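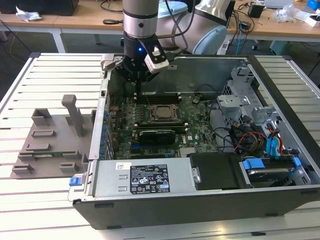 Does the Porel frosted film need a wider edge gap on toughened glass than on ordinary float? The same gap did for both on the test panes, so we are staying with the narrow trim and a firm squeegee pass along the perimeter.

2024-05-28, film bench

Third round of adhesion checks on bathroom and sidelight films. Porel frosted and Toma reeded, both cut from new rolls. Kiston clear safety film left for next time, roll not here yet.

Slip solution mixed weaker than in January. Last batch let the Toma float too long and the top corners lifted before the second pass. Weaker mix grabs sooner. Harder to reposition on a tall pane, but corners stayed down on all 6 test panes.

Peel at 90 degrees, centre strip only. Porel came away clean. Toma left a faint grey line of adhesive at one end, removed with the citrus cleaner and a plastic blade. Edeltraud thinks the roll end was stored against the heater wall. Plausible – the colour of the liner was off as well. Cut the first metre and retest before blaming the film.

Haze: small water pockets visible under the Porel by late afternoon, as expected. Leave it alone and look again after the weekend. Do not chase them with the card, it creases the frosting.

Ferkitz job: Divya measured the stairwell panes, 146 cm on the long side, which fits the wide roll with a bit of trim. Two panes have old net curtain hooks siliconed to the bead. Hooks off and silicone scraped before we wet anything. She also wants a written note to the customer on cleaning: no ammonia, no scourers, soft cloth only.

To do
Order blades, the snap-off ones.
Relabel the slip bottles with the mix ratio.
Ask Toma about storage temperature for part rolls.
Retest strip, Toma, second metre.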